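20 Sep 2020

I finally gave in and sorted out the small stuff! If you've been reading for a while you'll know that every flat surface in my place slowly fills up with bits - clips, plugs, toy bricks, the odd screw that must belong to something. I've been meaning to deal with it since we moved to Indwood, and this weekend I made a big pot of coffee and got going.

The plan was simple. Everything comes off the white table, everything gets looked at, and then only the things I really use go back on it. I set myself a limit of 2 hours (I went over, obviously, I got very distracted by a drawer full of old cables).

My favorite find of the whole job is the black mesh basket with the silver rim. I love mesh for this kind of thing. You can tell there's something blue in there without even tipping it out, and the dust goes straight through instead of settling in a gray layer at the bottom. It's also tough - mine came from the Matar store on the corner and it has survived two moves and one fall down the stairs.
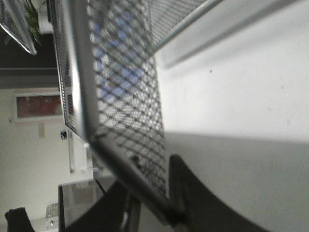
## Trays, trays, trays

The other thing I can't stop talking about is shallow trays. Deep boxes are where my little things go to disappear, so I've switched to low plastic ones with a raised rim, and wow, what a difference! Nothing rolls off the table and I can see it all at a glance. The blue one is my sorting tray. Anything I can't identify right away goes in there until I've worked out where it lives, and if it's still there at the end of September, out it goes.

Paper got the wire mesh organizer, the tiered kind, which stands right on the table next to the tray. Bills on top, then things to answer, then school forms and recipes I've torn out of magazines (I have so many soup recipes, please send help). I had been looking at a nicer one from Finari, but the gray one does the job and it was already in the closet.
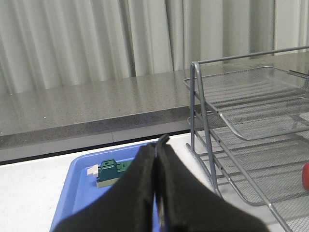

*Blue sorting tray with a teal and white piece in it, and the mesh organizer on the right.*

Next up is the hall closet, and I'm a little scared of it. There's a Fundau shelf kit in there that I bought last year and never opened, so I'd like to get that on the wall first and then see how much of the winter gear fits on it. If you've put one up on plaster, tell me in the comments which anchors you used!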